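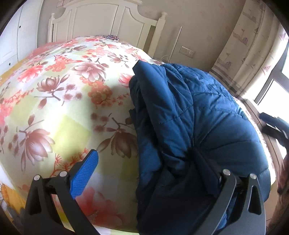
Flat sheets don't need elastic, one reader of this page wrote in from Sasbridge, they need a person who knows how to tuck. I've left that remark at the top of the entry because it sums up the oldest argument in bedding, and because I half agree with it.

Floral bed sheet

A floral bed sheet is a sheet printed (or, less often, woven or embroidered) with flowers, and it's the sort of thing most of us have slept on without giving it a thought. It goes over the mattress and under whatever keeps you warm, and it comes either flat or fitted. I keep both kinds, and I reach for the flat ones more, mostly because they fold into a shape I can stack.

Patterns

Small repeating sprigs are the traditional choice. Larger prints, with magnolias and other big blossoms scattered over a pale background, look wonderful on a bed with nothing on it -- and then you pull up the quilt and half the garden disappears! White grounds with coral, mauve or yellow-green in the print are easy to live with, and they get along fine with a plain dark blue quilt on top. My own favorite is a Fondarent print I bought in Wavstead, item 316 in the catalog, which has faded a little every July from the sun coming through the window.

Use with quilts

A quilted cover is stitched through in sections so the filling stays put. In warm weather people often fold it back or leave it on one side of the bed, which shows off more of the sheet. In my house it gets folded in three lengthwise, and by 5 in the morning somebody has usually dragged it open again.

Care

Wash printed sheets inside out if they're fitted. Flat ones can go in folded once, print side in, though I forget this most of the time. I rotate three sets, and that has kept the colors pretty even. The Yeoman style of folding, as my family calls it (after the old Yeoman linen store in Sasbridge), tucks the whole set inside one pillowcase -- great for a crowded closet, not so great for creases.

See also: Pillowcase, Quilt, Headboard, Mattress pad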